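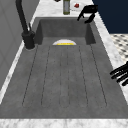
洗い場業務の自動化に伴う評価協力者の募集
株式会社アロティス 厨房業務部

募集の概要

当社は、社員食堂や研修施設の厨房運営を受託しています。ラーネル研修センターの厨房では、下げられた食器を流しから取り出し、残ったものを分け、洗浄機のラックへ並べるまでの作業の一部を、ロボットアームに移す準備を進めています。準備作業は、計算機上に再現した厨房の中で行っています。

この厨房での操作と、動作の良し悪しの判定に協力していただける方を募集します。対象は、飲食店、給食施設、病院、学校、宿泊施設などの洗い場で働いた経験のある方です。現在お勤めの方も、過去にお勤めだった方も応募できます。ロボットやコンピューターの知識は必要ありません。

募集人数 8名
参加期間 2月の1か月間
1回の時間 2時間(途中休憩を含む)
謝礼 1回につき4000円
交通費 1回につき500円まで実費を支給
場所 アロティス本社 厨房業務部 作業室

作業の内容

参加者には、画面に映る再現厨房を見ながら、手元の操作器でロボットの指を動かしていただきます。操作用のソフトウェアは、当社が導入を予定している洗浄補助システム「ドレヴェック」に付属するものです。最初の回に操作の練習時間を取ります。

課題は毎回変わります。流しの中の皿を持ち上げて台に移す、皿に残った食べ物を別の場所へ分ける、調理台に置かれた瓶をよける、棚に物を戻す、といった単位に区切られています。厨房での実際の手順に比べると細切れですが、機械に教える側の都合でこの形になっています。

もう一つの作業は判定です。ドレヴェックが自動で行った動作の記録を見て、現場で許せる動きかどうかを答えていただきます。皿の縁を強くつかみすぎている、蛇口のそばを通るのが危ない、先に手前を空けるべきだ、といった指摘を口頭で述べてもらい、担当者が書き取ります。専門用語で話す必要はありません。ふだん後輩に注意するときの言い方で十分です。

操作と判定の割合は、回によって異なります。画面を見続けることで気分が悪くなる方は、判定だけの参加に切り替えられます。
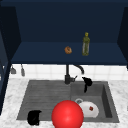 シム・ヨンスク(Young-sook Shim)
アロティス 厨房業務部 業務移行担当

私はもともと洗い場の班長でした。業務移行担当になってからは、機械を入れる前に現場の手順を書き出し、どこを機械に渡し、どこを人に残すかを決める仕事をしています。今回の募集もその一部です。

手順を書き出してみると、洗い場の人が当たり前にやっていることの多くが、手順書に載っていませんでした。皿を重ねる前に縁を指でなぞる。食べ残しの多い皿を先に片づける。流しに物が多いときは、洗い始める前に手前を空ける。どれも誰かから教わったか、自分で始めたもので、班によってやり方が違います。設計の担当者だけで課題を作ると、こうした判断が抜けます。経験者に声をかけるのは、そこを補っていただきたいからです。

流しの中に何がどう置かれているかで、手を入れる順番は変わります。皿が一枚だけなら迷いませんが、カップが隅で倒れていたり、皿の上に食べ物が残っていたりすると、経験のある人は先に見る場所が違います。その違いを操作の記録として残すことが、今回いちばん欲しいものです。

職場で変わること

応募を考えている方から、事前の聞き取りで「この協力をすると、洗い場の人の仕事がなくなるのか」という質問を受けました。予定していることを、決まっているものと決まっていないものに分けて書きます。

決まっていること
ラーネル研修センターの昼の洗い場では、流しから皿を取り出してラックに並べる工程に機械を置きます。夜の洗い場は当面、今の体制のままです。昼の担当者は、機械の見守り、機械が取れなかった食器の処理、鍋や調理器具の手洗い、仕上がりの確認を受け持ちます。現在の雇用契約の時間数は、導入を理由に減らしません。配置を替える場合は、本人と面談をしてから決めます。

決まっていないこと
導入後に退職者が出たとき、同じ人数を補充するかどうかは未定です。見守り業務に手当を付けるかどうかも、現在、社内で話し合っています。ピュー給食センターなど、当社が受託しているほかの厨房に広げる時期も決まっていません。

機械を入れると、体の負担が減る部分と、別の負担が増える部分があります。前かがみで流しに腕を入れる時間は短くなる見込みです。一方で、機械が止まったときの対応や、途中まで終わった作業を引き継ぐことは新しい仕事になります。人の作業の速さと機械の速さが合わないと、待つ時間がかえって疲れるという声が、社内の試行で出ました。見守り業務を一人で続けて担当する時間に上限を設ける方向で、勤務表を作り直しています。

この点についても、参加者から意見を聞きます。最終回に、仕事の分け方についての聞き取りを行います。機械に渡してほしくない作業があれば、理由がまとまっていなくてもそのまま話してください。聞き取りの結果は、個人が分からない形にして、ラーネル研修センターの従業員にも配ります。 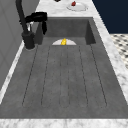

再現厨房での作業は、ラーネル研修センターの流しとまったく同じではありません。流しの深さや蛇口の位置が違う配置も課題に入れています。特定の流しでしか通用しない動きを覚えさせると、よその厨房に移したときに使えなくなるためです。自分の職場と違うと感じたら、どこが違い、それで手の動かし方がどう変わるかを話してください。判定の記録として扱います。

操作がうまくいかなかった回も、そのまま記録に残します。皿を落とした、つかみ損ねた、時間内に終わらなかったという結果で謝礼が減ることはありません。速さの順位も付けません。

応募の条件

次のすべてに当てはまる方が対象です。

洗い場での勤務経験が通算で1年以上ある方(雇用形態は問いません)
18歳以上の方
期間中に2回以上参加できる方
日本語で作業の説明を聞き、感想を話せる方(読み書きが苦手な方には、書類を読み上げて説明します)

利き手は問いません。操作器は左右どちらの手でも使えます。手や腕に痛みのある方は、応募のときにお知らせください。椅子の高さや操作器の位置を調整するか、判定だけの参加をご案内します。

アロティスの従業員が応募する場合は、参加時間を勤務時間として扱います。このときは通常の賃金が支払われ、謝礼はありません。参加したこと、しなかったこと、聞き取りで話した内容は、人事評価に使いません。上司を通さず、直接応募してください。

時間帯

午前の回は9時から、午後の回は2時から始まります。昼の営業に出る方は午後の回、夜の営業に出る方は午前の回を選ぶことが多いと思いますが、どちらでもかまいません。希望が重なったときは、勤務の都合で時間を動かせない方を優先します。

当日の服装は自由です。厨房には入りませんので、白衣や長靴は不要です。画面を見るときに眼鏡を使う方はお持ちください。飲み物は作業室の外の休憩所に用意します。

記録の扱い

記録するのは、操作器の動き、再現厨房の画面、参加者の声です。顔の撮影はしません。声の記録は、指摘の内容を文字に起こした後に消去します。操作の記録は、参加者ごとの番号を付けて保管し、氏名との対応表は厨房業務部だけが持ちます。

操作の記録はドレヴェックの調整に使います。調整以外の目的、たとえば従業員の作業速度の基準を作ることには使いません。この扱いは同意書に書いてあり、最初の回に読み合わせをします。同意書には参加者の控えがあります。

参加はいつでも取りやめることができます。途中で帰った回についても、その回の謝礼と交通費は全額支払います。取りやめた後に記録の消去を希望する方は、最終の聞き取り結果をまとめる前であれば応じます。まとめた後は、個人の発言を取り出せないため、消去できません。

謝礼の支払い

謝礼と交通費は、各回の終わりに現金でお渡しします。受け取りの署名をお願いします。勤務先の規則で副業に制限がある方は、事前に勤務先へご確認ください。必要であれば、参加内容を書いた文書を当社で作ります。

応募の方法

厨房業務部の業務移行担当あてに、電話または当社の問い合わせ窓口からお申し込みください。履歴書は不要です。お名前、連絡のつく電話番号、洗い場で働いた場所の種類とおおよその期間、参加しやすい時間帯をお知らせください。勤め先の名前は言わなくてかまいません。

申し込みの後、シムから電話で作業の説明をします。説明を聞いてから断っていただいてもかまいません。定員に達した後の応募は補欠として受け付け、空きが出た時点でご連絡します。個人飲食店、大人数の給食施設など、経験した職場の種類が偏らないように組み合わせるため、申し込みの順番どおりにならないことがあります。

参加後の採用について

今回の募集は評価への協力を求めるもので、採用試験を兼ねていません。昼の洗い場の見守り業務については、配置が固まった後に社内の従業員から先に希望を聞きます。それでも人が足りない場合に、改めて求人を出します。参加者に求人の案内を送ることはできますので、希望する方は最終回にお申し出ください。

電話での問い合わせは午前10時から午後5時まで受け付けています。担当者が厨房に出ている時間は、折り返しの連絡になります。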